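# The Towels Can Wait

I have worked in laundry for most of my adult life, the last stretch of it at Semdale, and until this spring my opinion of robots was the same as my opinion of yachts. I was sure they were very nice for somebody.

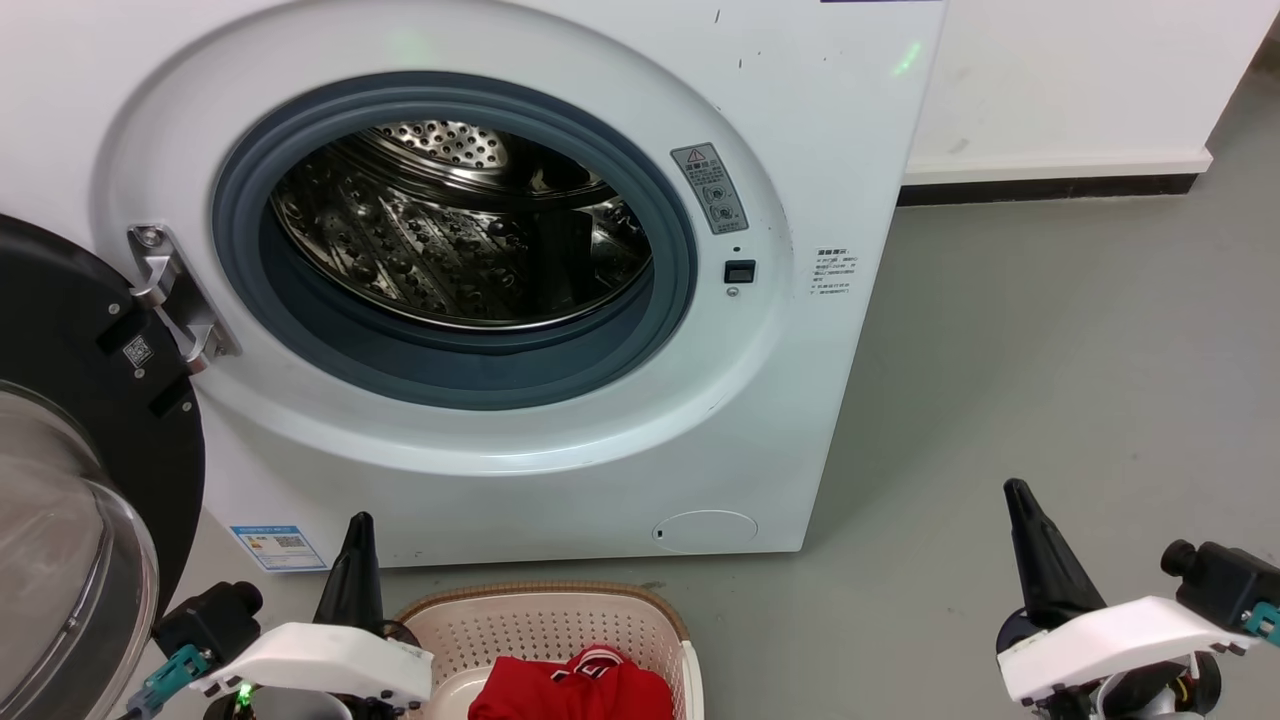

Then Fokance, the company that owns us, announced that a pair of robot arms called Varka would be learning to load the washers. The memo used the word "journey" more than once. It also promised that Varka would "free staff for higher-value tasks," and for a week we stood by the dryers wondering what those were. One guess was pillowcases.

I'll be fair to Varka. It doesn't sigh, and it has never told me about its knee. It will work on a single red garment with a patience I haven't shown any garment since my own wedding clothes. It is also slow. In April we moved 1,704 loads through the building, and Varka's share was 51. I could do 51 loads with the flu, and one winter I did.

Everybody knows slow is temporary. I've heard the speech, and I believe it. What I don't believe is that speed is the interesting part.

The interesting part is what has happened to us. We used to be people who did laundry. Now a few of us, each shift, are people who watch laundry being done, and that turns out to be a separate trade with a separate kind of tired. You stand there with your hands at your sides. When a sleeve hangs over the rubber lip of the door, you don't tuck it in. You write down that it hung. My form has 25 boxes on it, and "I could have fixed this in a second" isn't one of them.

Meanwhile the things we know keep getting discovered. I know a fitted sheet will swallow every sock in the drum if you let it. I know which stains are lying about being coffee. I used to pick this up and pass it along for free, between loads. Now a pleasant engineer asks me to explain how I grab a towel, and I say "by the towel," and he types for a long time.

If my grip on a towel is worth typing up, I think it's worth paying for. Our sister plant in Portela got 115 dollars a month added for the people who do the teaching, after some unpleasantness in the break room. We got a lanyard.

I'm not against the machine. My shoulders would vote for it tomorrow. I'd hand over the wet blankets this afternoon and wave as they went. But the plan starts with the light stuff, shirts and small items, the part of the job where you can stand up straight and talk to the person next to you. The blankets are in phase three. I asked when phase three was and got sent the memo again.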